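March 2013

Rain from first thing, so I stayed in and made a start on the button tins. I have been putting it off since we moved to Sullport. There were four of them, plus the biscuit tin from Mum's that has everything in it: buttons, hooks and eyes, press studs, a broken watch strap, 10 curtain rings and a key to something.

Tipped the biscuit tin out on a tray after breakfast and sorted by colour first, then changed my mind and went by size. Colour looked nice but when I want a shirt button I want a shirt button. By eleven I had counted 359, and that was without the press studs. The white ones alone came to 163. I wrote both numbers on the back of the gas envelope and then nearly threw the envelope away with the dust.

Junhao rang in the middle of it to ask if I still wanted a lift to Usanitz at the end of the month. Said yes. He is bringing the small car so I can't take the sewing machine, but I can take the mending, and his aunt has a machine anyway. He has a cough and sounded tired.

Got the grey box out of the drawer after that and opened it on a clean sheet of paper.
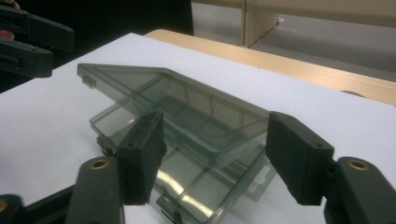
The grey compartment box with its lid up.

It was in the bag of bits Xinyi Cao gave me when she cleared her workroom. I like that you can see through it. The tins were no good for that, I was always opening three to find the right one. It also has a tab at the side with a slot in it, so it could go on a hook, though I expect it will live in the drawer.

Shirt buttons are to go in first, then the trouser ones, then the hooks and eyes by themselves as they catch on everything. The big coat buttons can stay in a tin. I put 19 odd ones in an envelope for Xinyi, who uses them on her cushions. There was one dark green one with a shank that I am sure came off Dad's cardigan, and I kept that back.

Lunch was soup and the end of the loaf. Did the ironing in the afternoon and found two shirts with buttons missing, which I suppose I should have looked at before I started.

Need: grey thread, needles (the short ones), stamps. Ring Xinyi about Usanitz and ask whether she wants the empty tins back. Library books due.

Still raining at six. Bed early.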